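Automation Products, Handout 3: The Lastow Two-Arm Cell
12/03/2023

The Lastow cell is sold by Drunport as a bench kit: two arms, a front rail, wrist cameras and an enclosure. The course unit has been in use since August. These notes cover what a buyer should check before signing off on delivery.

Mounting. Both arms share one rail on the near side of the table. Reach overlaps in the middle, so tasks with cords and plugs belong there.

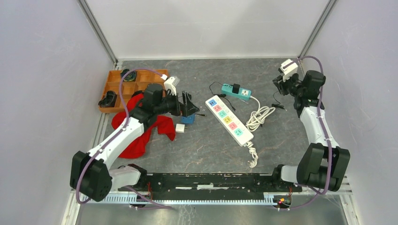
Arm spacing is set at install and should be written down. On our unit it is 685 mm between base centers. Changing it means repeating the calibration for both arms - allow 13 minutes.

Grasping. Power adapters are a useful test part. The body is rigid and easy to hold, but the cord pulls on it as the arm moves. Check finger wear before each session and log it.
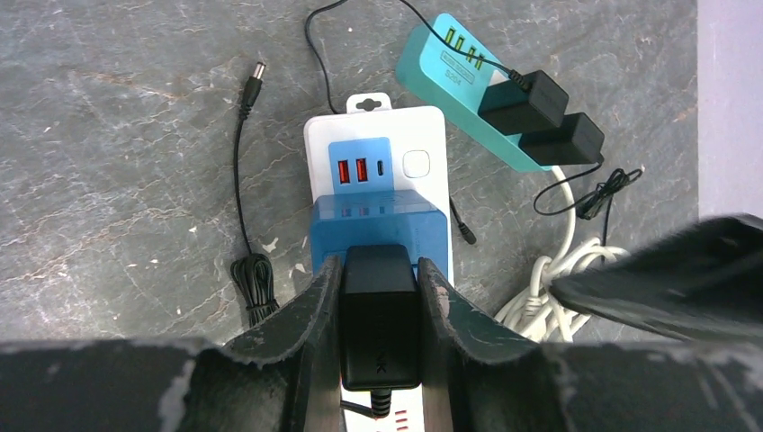

Yule, the scheduling software, ships with the kit. It locks the shared zone to one arm at a time by default. Leave this on for Lab 2. The Hotamgate add-on removes the lock and is licensed separately.

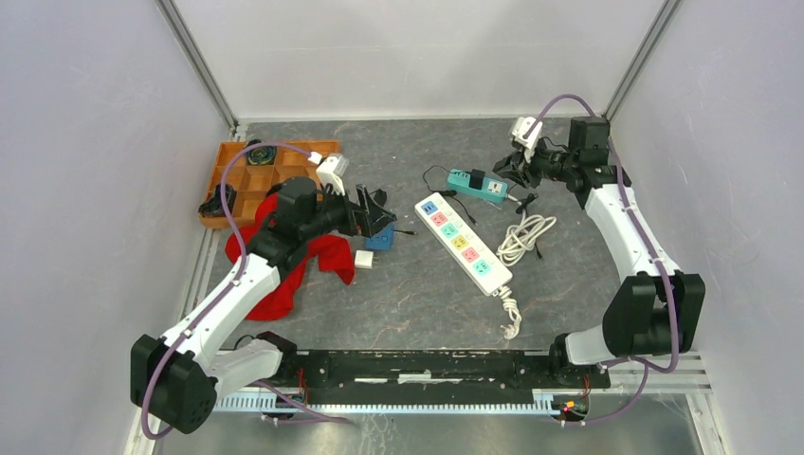

Course staff, Automation Products

Cable routing. Follow each camera cable from wrist to base and move the arm through its full range by hand, power off. Slack should be enough at the elbow and no more.

Comments (2)

Does the 685 include the mounting brackets?

The Yule link in Handout 2 is dead. Can someone repost it before the lab?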